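Armindo Barreto no se fía de los botones

Lleva media vida arreglando pequeños electrodomésticos y sigue desayunando pan hecho en la sartén. «No es nostalgia, que conste. Me sale mejor», dice Armindo Barreto mientras aparta unas facturas del mostrador de Bodon, el taller de Seixas donde nos ha citado. Hemos venido a preguntarle por las tostadoras y empieza desmontando la pregunta.

«Qué tostadora compro. Me lo preguntan todas las semanas, como si hubiera una respuesta. ¿Cuánto pan come usted? ¿De molde o de hogaza? La mitad no lo sabe y ya ha mirado tres comparativas.»

Las comparativas le irritan especialmente. Le enseñamos una que da a un modelo de gama media una vida útil de hasta 1000 tostadas y le pedimos su opinión. Se ríe. «¿Quién las ha hecho? ¿Con qué pan? Mil tostadas es una familia de cuatro en unos meses. Si eso es lo que dura, que lo pongan en la caja bien grande.»

Su socio, Lourenço Henriques, es menos severo. Lleva las cuentas del taller y en julio repasó el cuaderno de entradas: 266 tostadoras, de las que 262 volvieron a casa de sus dueños. «La mayoría tenía migas», apunta desde el fondo. «Migas y cables pelados.» Barreto le corrige: también palancas que no se quedan abajo, que para él es la avería de verdad. «El electroimán que sujeta la palanca no agarra, la gente insiste, golpea, y al final rompe lo que no estaba roto.»

Le preguntamos si los aparatos de ahora son peores que los de antes. Esperábamos un sí y no llega. «Los de antes también se quemaban, lo que pasa es que los malos se tiraron y los buenos los guardó alguien. No me venga con que todo era de hierro.» Lo que discute es la utilidad de lo que se ha ido añadiendo. Descongelar, recalentar, cancelar, un lado solo. Reconoce que el botón de cancelar lo usa todo el mundo. De los demás tiene peor opinión. 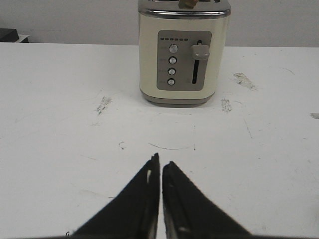
«Una fila de lucecitas para decirme no sé qué. Muy bien. ¿Y el seis de esta es el seis de la otra? No. El número no significa nada hasta que uno ha estropeado un par de rebanadas. Con una rueda pasaba lo mismo y costaba menos cambiarla.»

¿Y la palanca? «La palanca la respeto. Que sea gruesa, que se coja bien con los dedos mojados no, por favor, con los dedos secos. Y que suba lo suficiente para sacar el pan sin meter un tenedor. Lo del tenedor sigue pasando, ¿eh?»

Henriques defiende al menos el cromado, porque se limpia con un paño. Barreto contesta que también enseña todas las huellas y que él no paga por brillo. Discuten un rato sobre esto; no es la primera vez.

Antes de irnos insistimos en que nos dé un consejo. Se resiste y acaba cediendo en uno: vaciar la bandeja de las migas, con el aparato desenchufado y frío. ¿Cada cuánto? «Cuando huela a quemado ya es tarde. Antes de eso.»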